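Category: Bench Notes / Robots

Why the ugly recordings stay in

In June I moved from the chemistry side of our lab to the automation side, and since then my family asks me what I do all day. I tell them that I teach by showing. I sit at a pair of handles, the two arms follow my hands, and everything is saved: the positions of the joints, the state of the grippers, what the cameras see. One recording from start to finish we call an episode. Later a model studies the episodes and tries to do the same task without me.

The project has the name Horesari, and our target for the first task is 900 episodes. When I write this, we have 700 that passed the check. We also have 100 that did not pass, and these are the reason for my post today.

The task sounds small. There is a rack with a few tubes, a pipette on its stand, and one arm on each side. The right arm must deal with one tube at a time, and the left arm must stay ready and not disturb. The pipette is not touched in this first task. It will be used in the second one, but we keep it on the table from the beginning, so the model learns to live with it.

I was afraid of the glass and plastic, and I was right to be afraid. A clear tube on a black table is easy for me, I have two eyes and many years of habit. For a camera it is a few thin bright lines. My colleagues from Cornen, who wrote the recording software, advised us to change the content and the place of the tubes often, and to record from more than one point of view.
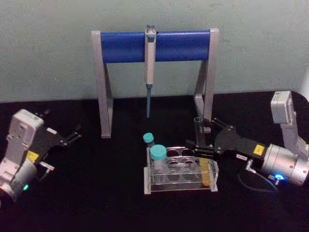 The right side is always the busy side, and the pipette hangs in the middle in all three.
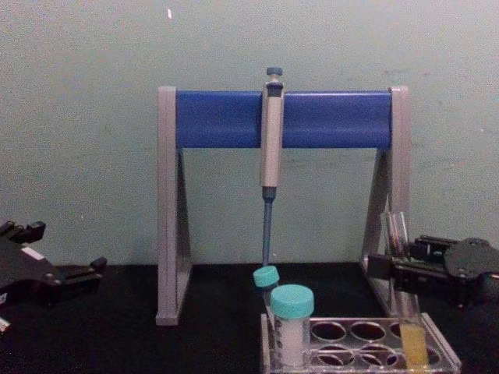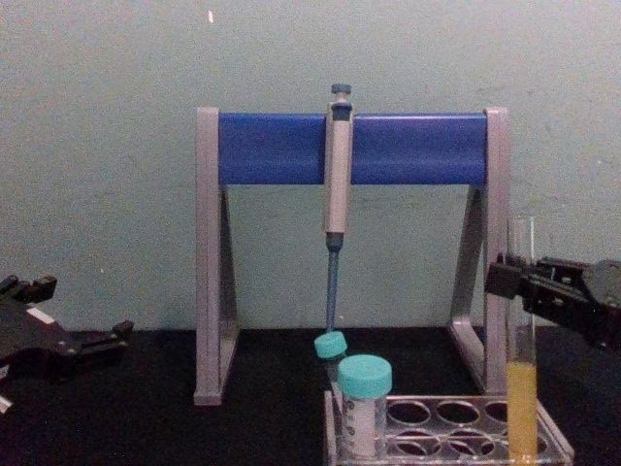
Page last updated: June

Now to the bad episodes. In the first weeks I deleted everything that was not beautiful. If my hand hesitated, I deleted. If the gripper came to the tube a little too high and I had to go back and correct, I deleted. I was a chemist for a long time and I have respect for clean data, so this felt correct to me. After the first 300 episodes we trained a model, and it was very elegant until the moment when it made a small mistake. Then it stood beside the tube and closed its fingers on air, again and again, because it had never seen anybody come back from a mistake.

It was a hard afternoon for my pride. We had thrown away exactly the part it needed!

So we wrote new rules, and they are taped to the side of my monitor:

— If you correct yourself and the task is finished, the episode stays.
— If you stop for more than a few seconds to think, cut it and start again. The model should not learn to think like this.
— If a tube falls, save the episode in the other folder, with one line about what happened.
— Do not move the rack back to the "nice" place between episodes. Put it a little to the left, a little to the right, a little turned.

The last rule is the most difficult for me. My hands want to put the rack parallel to the edge of the table, every time. I now use a small list of random positions, printed on paper, and I follow it even when the position looks stupid.

Another thing I learned is about tiredness. In the morning my movements are short and direct. After four in the afternoon I make a big curve with the right arm before I go down to the tube, and I did not know this until I looked at the paths on the screen, one over the other. The two groups looked like the work of two persons. We discussed if this is a problem. Some variety is good, but a slow curve with no reason is only a slow curve. Now I record in the morning and do the checking after lunch.

The checking is boring, I must admit it. I watch each episode at double speed and write pass or no pass. For the yellow tube I watch at normal speed — the level of the liquid shows me very well if the gripper holds it straight or if it leans. With an empty tube I have to look at the walls only, and my eyes become dry.

Next month the people from Bomedley will send one person to record with us, someone who has never used the handles. I look forward to it. I want to see which habits are from the task and which are only mine. I also want to ask about the Ackah wrist camera they use, if it helps with clear tubes or if it gives only more files to store.

If you do similar work and you have a good method to label the half-failed episodes, please write me. My one-line notes are getting longer and longer, and last week one of them had five sentences.

Contact | Copyright, the author of this blog | Back to top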